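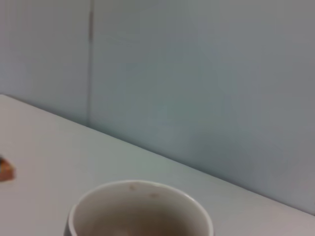 Wrist view, cup task, one of the runs scored as a success. Note the marks inside the rim.

To: sillarar-manip list
Date: December 16, 2022
Subject: Re: Florell results on the cup set

The Florell group wrote:

> We have finished the second round on the cup set. The policy was trained on
> wrist views only, with no overhead camera and no depth. Over 204 trials it
> reached a success rate of 88 per cent, against 86 per cent for the Nigam
> baseline on the same arm. The training set was 695 demonstrations, all
> recorded in November. We think this shows that the wrist view alone is
> enough for grasping open containers, and that the policy has learned to
> find the rim. Comments welcome before we send it to the Rollamico workshop.

Thanks for posting this, and for putting the frames up along with the numbers. I have been through a fair number of them and I'm not convinced yet.

First the headline. Two points over 204 trials is a handful of cups either way. I would not call that a gain, and I'd be unhappy to see it in the abstract as one. If you have the results broken down by start position, please post them. If the whole difference comes from one corner of the table then I'd like to know which.

Second, "has learned to find the rim". Look at the frame I've put at the top. The rim is a bright white ellipse low in the view, on a pale matte table with a plain blue-grey wall behind. There is hardly anything else to look at apart from a bit of something orange-brown at the left edge. A policy that simply steers towards the brightest curved thing would do very well in that room. So would one that had picked up on the brown inside the cup, or on those two small tan marks just under the rim. Did you use the same cup for training and testing? The write-up says "a white cup" in one place and "cups" in another, and I can't tell which is meant. If the same stained cup runs through both sets, the stains are as good as a printed marker.

Then there is the wall seam. In this view it comes down on the left and meets the back of the table, which gives a fixed reference for where the wrist is. I don't say the policy uses it, only that nothing in the tests rules it out. Hanging a sheet over the wall for twenty minutes would tell us more than another round of trials.

Third, the baseline. As I read it, Nigam was run with its default crop, and that crop throws away the bottom of the picture. In frames like this one the bottom is where the cup is, and even uncropped you only get the upper part of it. I'd want to see Nigam rerun on the full view before comparing the two at all. We had the same trouble with it here and lost most of a month.

What I would accept as evidence, more or less in order:

a clean cup and a dark cup, neither of them in the training set
the wall covered, or the arm turned to face the other way
Nigam without the crop
the failures posted as well as the successes, with the last frame before the fingers close

The wrist-only idea may well hold up – I'd quite like it to, we are short of camera mounts – but the present tests can't separate it from a lucky background. I would hold the workshop paper back, or cut the claim down to "works on this table".

Also, what counts as a success? Lifted, or lifted and kept level? For something with an open top that matters a good deal, and I couldn't find it anywhere in the text.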